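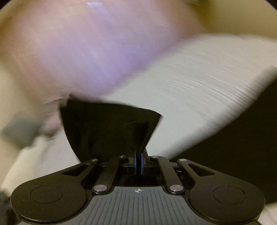 Item 1: thin black fabric, held at one end.

Bedroom and laundry folding check, Acharya guest house, room 2
Checked by: Saranya Achari
Date: Dec 12, 2020

1. Fabric grip – OK
Thin black cloth shows every bit of lint, so I love a small pinch on this one. Take a little at the end and leave the rest free. Nice work!

2. Bed as folding surface – OK
Bedspread must be on before any clothes go down. The pinstripes are a great help for lining up a hem, and I'd happily have them in every room.

3. Trousers, first lay – REDO
Legs should lie one on top of the other before the fold. Here they're spread in a loose U, with fabric bunched at the crotch. Hold the waistband, smooth down from there, then bring the legs together. So close to a lovely fold!
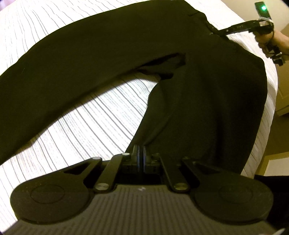 4. Pockets – OK
Empty them before folding. Coins, pins and keys go in the dish by the door. One hairpin found, handed in.

5. Floor beside the bed – OK
Clear walking space of 90 cm, and we have it. Bags stay under the window – please keep that up, it makes the room so much easier to get around.

6. Iron and cord – FOLLOW UP
Iron unplugged and standing on its heel. The cord is stiff near the plug, so I've tagged it for repair (tag 994). Use the Zovska from the hall closet until it's back.

7. Shelf stack – OK
Top of the stack no higher than 45 cm. Heavy things at the bottom, trousers above.

Open items: 3 and 6. Next full check in March.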